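From: Halina Kubiak
To: Flendereo swaps and paper ephemera list
Subject: Re: [flendereo] Fan cards, do they count?

Marcelino Camargo wrote on Friday:

> I've inherited a shoebox of membership cards from my cousin, who
> is moving to Rustad and says she has no room. Football clubs, a
> few cinema ones, and then a good handful of pop fan cards. Do
> people on here collect those, or should I split them off and sell
> them as music stuff? And how do you store them? Some of the
> corners have gone a bit soft.
>
> Marcelino

Marcelino, yes yes yes, they count! Please don't split the box up. Half the joy of a collection like that is finding a cinema card next to a pop group next to somebody's swimming club, and once they're sorted into "music" and "not music" you never get that back.

I started with library tickets (very respectable) and now I'm up to 257 cards, of which the fan ones are easily my favourites. People made them with such care. They borrow all the bits of a proper official document, the big heading, the photo, the expiry date, and then put something completely daft in the small print. Géza Gulyás got me hooked when he brought a folder of them to the December swap in Zalham and I missed my bus home reading them.

My current pet is a BLACKPINK one in Chinese, white, with the four of them in a group photo and big black characters underneath. One of those is 证, the one you get on permits and certificates. There's a line about fans worldwide, and then the bit I love, 地球破灭则失效, which is more or less "becomes invalid if the Earth is destroyed". Isn't that wonderful? I've shown it to everyone at work, twice.

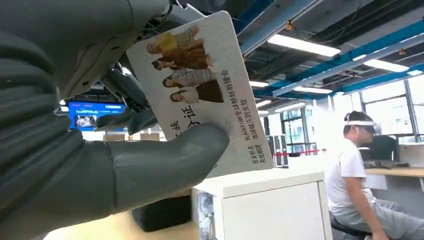
On storage, I use the stiff clear sleeves from Polby, the ones that come in packs of 100, and stand them upright in a drawer with a divider every so often. Lay them flat in a pile and the bottom ones get scuffed. I wouldn't try to fix soft corners, just sleeve them and leave them be. A bit of wear means somebody carried it about!

If you have doubles I'd gladly swap. I've got 5 spare cinema cards and a very handsome ice rink one. Marit Torvik is after anything with a silly expiry date, so do read the backs before you let any go.

Halina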